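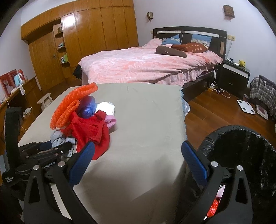

Finger pads on the handheld: how often do you swap them?

jahangir_a
May 22, 2023
Okay so I'm the guy who looks after our handheld gripper, the one we do laundry pickups with. Black fingers, blue textured pads on the inside. We're at 3,235 grasps on this set and it's started dropping slippery stuff. Cotton is fine, it'll grab a T-shirt all day long, but anything slick slides right out the bottom. New pads, or am I missing something?

susen_bench
Have you cleaned them? Lint packs into the texture and then you're basically gripping with felt. Damp cloth, old toothbrush, let them dry overnight. Don't use alcohol, it made mine go shiny.

torque_and_tea
Disagree on the alcohol, I've wiped mine down with it since April and they're fine (different pads maybe?). But yeah, clean before you buy.

jahangir_a
I did the toothbrush thing already! Got a gross amount of fuzz out. Better for an afternoon, then same old.

Ayman Benjelloun
Check the finger screws before you spend money. Ours had one finger sitting a hair lower than the other and it looked exactly like worn pads. Close it on a strip of paper and pull. If the paper comes out easier on one side, your pads aren't meeting flat.

susen_bench
Paper test is too forgiving imo. Use a plastic bag, that's the stuff he's dropping.

Ayman Benjelloun
Paper shows you alignment, a bag shows you grip. I'd want to know the first one first.

torque_and_tea
For what it's worth I swap at 2,403 no matter what. Odd number, I know, it's where the first set died on me and I never changed the reminder.

jahangir_a
Paper test done, and Ayman gets the point. Left side held, right side slid out like nothing. Two of the screws on the right finger were loose, maybe a quarter turn each. Snugged them up and did 233 grasps after dinner, mostly the slick stuff, and dropped 9. Way better than this morning!! Still ordering pads from Vellberg though.

susen_bench
Still say try the bag. And put a paint mark on those screws so you can see if they creep.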